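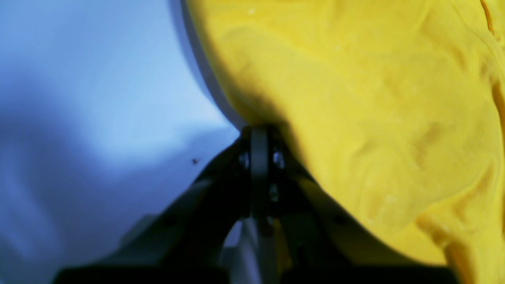 The Drasto laundry-handling service is offered by Nostulgate to households and small guesthouses on a monthly plan. Preparation of the load remains with the customer, and a few habits improve results. Sort by color before the visit; a bright yellow piece lying against white cloth, for instance, should go in a separate pile. Shake out each item – lint shows plainly on strong colors, and pale specks on yellow fabric are best removed with a dry brush. Leave hems and seams unpinned.

**Before each visit**

- Limit each pile to 8 items.
- Close zippers and empty pockets.
- Set aside anything with beads or loose trim.

The standard plan costs $305 and covers two visits. Requests to change a visit should be sent to Cadi Howells, Customer Services, at the Clamska office.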